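Zasonura boards > Perception and Mapping > Night runs, blur gating results

Page 1 of 1

kelpline
Posted Sep 15, 2019

OK quick writeup before I lose my notes. Delivery bot, sidewalk and curb-side routes, night only. The question was dumb and simple - do you throw out blurred frames before the localizer sees them, or keep them and let the weights sort it out.

Method: score every frame for sharpness, drop anything under a cutoff, then run the same drive twice. Once gated, once with everything. Same map, same Dervishi matcher, no retuning between.

Result: gated did worse. Lost track 147 times over the set, ungated 80. Did not expect that. Headlight frames are the ones I figured would kill us and they mostly didnt. One from the road side, glare coming at you, hedge and railing on the right:

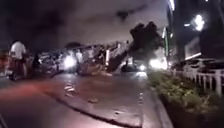
mossbank: Your cutoff is probably just too high then. Gating isn't the problem, a global score is. A frame can be mush on one half and fine on the other, and you toss the whole thing. Score it in tiles.

kelpline
Tried 2 cutoffs, same direction both times. Tiles are fair, haven't done it. Slow on our board tho.

rutabaga_v
Disagree with mossbank a bit. Tiles help if the blur is uneven. If the whole bot is shaking you get streaks everywhere and every tile fails. Then what. You're back to dead reckoning over the bumpy stretch, where wheel odometry is at its worst.

mossbank
then you trust the IMU for half a second. That's what it's for.

rutabaga_v
Half a second if you're lucky. How long were the gaps kelpline?

kelpline
Longest run of dropped frames was up to 1,000 ms. Most a lot shorter. But they bunch up, and that's where the losses are. You get a gap, then a sharp frame, and by then the pose guess has drifted too far for the matcher to grab it.

Also the streaks aren't useless. Long straight edges running the way you're going still come out as edges. Here's one the gate would throw out. Lines in the ground still run to a point, and the railing bars are readable:
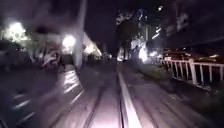
Night set, heavy motion blur. Rejected at both cutoffs.

tin_otter
That matches what we got with the Huvov stack last November. Line features held on way past where corner features died. Heading was good, distance along the path was junk. Did you split the error by axis?

kelpline
No and I should have. Will do. My bet is sideways error is fine and forward is where it slides.

mossbank
So you're saying keep everything? I don't buy it. Put a long row of identical bars in front of a matcher and it'll lock on one bar over and be very happy about it. A confident wrong answer is worse than a gap.

kelpline
Not everything. Keep it but cut the weight for anything blurred, and only let it vote on heading. And yeah the one-bar-over thing is real, I count a lost track but I dont count a wrong lock. So the ungated number may look better than it is. Adding that to the writeup.

rutabaga_v
That's kind of a big hole in the result?

kelpline
It's a hole. Not sure how big. Need ground truth along the fence, and GPS by that tall building is no help.

tin_otter
Survey a few marks on the curb, check against those. Took us one evening.

mossbank
Fix the exposure while you're out there. Shorter shutter, more gain, take the noise. Half this thread goes away.

kelpline
Gritance driver won't let me set shutter under auto mode. Ticket's open. Will rerun with tiles + per axis error and post in this thread, same drives so the numbers compare.

rutabaga_v
Post the cutoff values too pls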